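# Why Does the Goalkeeper Get to Use Hands?

Soccer has one player who is allowed to break the biggest rule in the game, and that player is the goalkeeper! 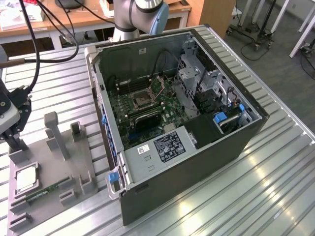 Everybody else on the field has to use feet, legs, chest or head. The keeper can catch the ball, punch it, roll it or throw it halfway down the field. So how did one player get such a great deal?

## A long time ago

Games with a ball and a goal are very old. In the town of Skininham there's a notice from 1674 telling people to stop kicking a ball in the market street (they had broken a baker's window, and he was furious). Those games had no keeper at all. Anyone could grab the ball, and sometimes half the town piled on top of it. Ouch!

When people wrote proper rules much later, they decided soccer should be a kicking game. But goals were big and shots were fast, so they let one player on each team use hands to guard the goal.

## Where hands are OK

A keeper can't pick up the ball just anywhere. Look for the big rectangle painted in front of the goal. It's called the penalty area, and inside it the keeper can use hands. One step outside with the ball still in those gloves, and the other team gets a free kick.

There's another rule that catches lots of young keepers. If your own teammate kicks the ball back to you on purpose, you can't pick it up! You have to use your feet, just like everyone else. If your teammate heads it to you, though, you can grab it.

## Why the different shirt?

The referee has to tell in a split second who touched the ball. If ten arms go up in front of the goal, a bright yellow or green shirt makes it easy to see which arms are allowed. At Premel Juniors the keeper wears orange with purple sleeves, and you can spot it from the parking lot.

## Keepers score too!

It doesn't happen often, but it does happen. In June the under-11 team from Cerkmont was losing by one goal with almost no time left. They won a corner kick, and their keeper ran the whole length of the field to join in. The ball bounced off somebody's knee, landed right at the keeper's feet, and in it went! The whole team ended up in a heap by the corner flag.

## Try it yourself

You need a friend, a soft ball and two sweaters for goalposts. Put the sweaters 5 big steps apart and take turns being keeper for 15 shots each.

- Stay on your toes with your knees a little bent.
- Watch the ball, even when your friend makes silly faces.
- Get your whole body behind the ball when you can.
- Hug it tight to your chest once you've caught it.

Then swap places and see who made the most saves!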